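From: Ludivine Pichon
To: laundry-room list
Date: May 27, 2018
Subject: Re: Re: Hangers, baskets, and where it all goes

Évan, what a great question, and yes, I have opinions!

Évan Chauvin wrote:
> Hi all,
> I finally bought a folding table for the ironing corner and now
> everything lands on it. Hangers, pegs, the sprayer, socks with
> no partner. Do you keep a basket on the table, or does it go
> straight on the floor once you're done? Also, has anyone dealt
> with a shoulder bump in knits from thin hangers? Romain says to
> throw them all out, which seems a bit much.
> Évan

Basket on the table, every time. I used to keep mine on the floor and I swear my back has been happier since I stopped (Maëlys made the switch years ago and was very patient with me about it). I fold toward the basket, so the finished things have only a few inches to travel and the pile stays neat.

For the bumps, Romain is half right. Keep the thin hangers for shirts and blouses and fold the knits, full stop. If you already have a bump, dampen the spot, smooth it with your fingers and lay the sweater flat overnight. It works beautifully on wool, less so on the acrylic cardigan I won't give up.

Sunita, you asked last time if the hanger swap is still on. It is! We're meeting in June at Hirkanitz, and I have 60 spare hangers looking for a home, so bring a big bag.

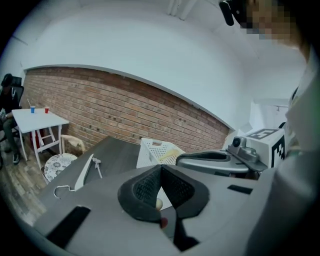
My own rule for sorting is that anything with holes in the side gets the clothes and anything solid gets the small stuff, because pegs find their way out of every gap. I've been through several kinds and I'm completely sold on plain white plastic, like the basket on the dark gray tabletop, with its grid of little openings. It wipes clean in a second and doesn't snag. White hangers with a metal hook are my favorites too, the same sort as the one lying to the left of it. Évan, if you want a few to try before June, I can leave you 4 at Perrin on my way home.

Ludivine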